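Plikent Handheld Collection Kit

Record the jobs your robot needs to learn, by hand, wherever those jobs happen.

We love this kit. You pick up the gripper, squeeze, and do the task yourself at your own pace, and every session comes out as a set of examples your model can train on. There's no arm to bolt down and no cell to fence off. Kitchens, laundry corners, a desk full of cables — if you can reach it, you can record it!

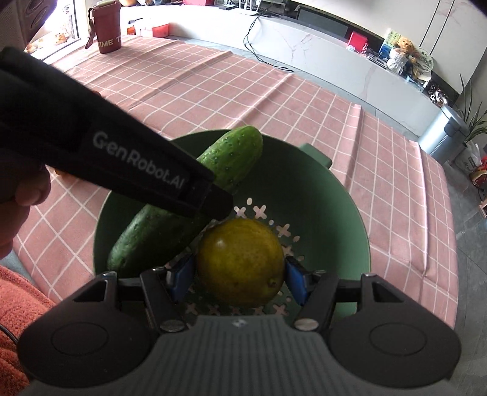 Soft goods and produce are where hand-recorded examples really earn their place. Every piece is a different size, the surface changes from one side to the other, and people adjust their squeeze without thinking about it. Fruit is a great first task for a new operator. With a pad on each side of a round citrus, you get a clear closing motion to learn from, and a colander makes things more interesting, with walls to work around and a cucumber lying right behind the target. Swap the items between takes and keep the bowl where it is, then try moving the bowl too.

What comes with the kit
Handheld gripper with camera mount
4 spare finger pads
Carry case
Markeo session software, one seat
Printed task cards (kitchen set)

Storage and export
Holds up to 2,000 short takes before you need to offload. Markeo lets you trim, tag and drop bad takes on the same laptop, and tagging goes quickly once you've set up your own labels.

Good to know
Weight is 759 g with the camera fitted. Left-handed operators can flip the grip in a minute or so with the supplied key. The Nolness wrist strap is sold separately and fits all kits shipped since February.

Kit code: Takács 700
Page updated Apr 29, 2025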